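What is a share, and how can you own a bit of a company?

Imagine you and two friends want to open a lemonade stall. The jug, the cups and the lemons come to £30, and you've each got £10. If you all chip in, the stall belongs to all 3 of you, and each of you owns one third of it. Well done – you've just invented shares!

Big companies work in much the same way, only they are cut into far more pieces. Each piece is called a share, and the person who owns it is called a shareholder.

Let's visit a make-believe town called Stornlow, where a bakery called Gallegos wants to buy a bigger oven. Karla Nava runs the bakery, and she splits it into 1,384 shares. Yareli Salinas buys 14 of them at £2 each, so she pays £28. Now she owns a tiny slice of a bakery (sadly, this doesn't mean free buns).

Why does the price go up and down?

This is the exciting bit! Once shares have been sold, people can swap them with each other for money. The place where they do it is called a stock market, and these days most of the swapping happens on computers.

Suppose Gallegos makes a wonderful new cheese twist and the queue goes right down the street. Lots of people would like a share now, so they might offer £3 for one. Yareli's 14 shares would be worth £42. Hooray!

But suppose it rains all through June and hardly anyone comes out for cake. People might only offer £1, and then her shares would be worth £14, which is half what she paid. Prices can fall as well as rise, and even very clever grown-ups can't be sure which will come next.
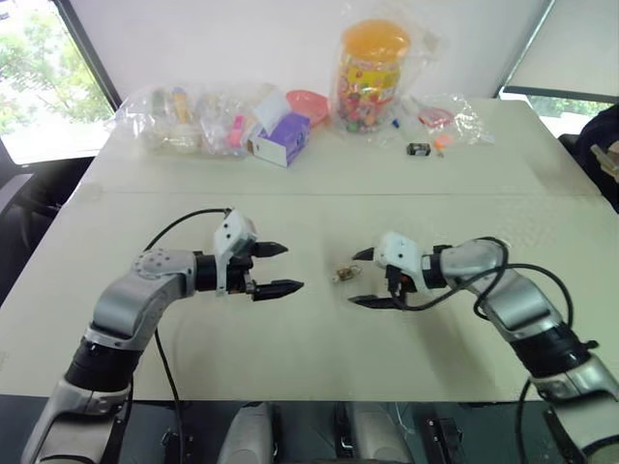
Two robot arms reaching across a white table.

What is a dividend?

If a company makes more money than it spends, the extra is called profit. Sometimes it shares part of the profit out, and that payment is called a dividend. If Gallegos paid 34p for every share, Yareli would get £4.76. Get a pencil and check it!

Can somebody promise you'll get rich?

No! If anyone says you are certain to make lots of money very quickly, be suspicious. It could be a trick. Never send money or share your details, and tell a grown-up you trust straight away.

Words to remember

Share – one small piece of a company
Shareholder – someone who owns a share
Profit – the money left over when all the bills are paid
Dividend – a bit of profit paid out to shareholders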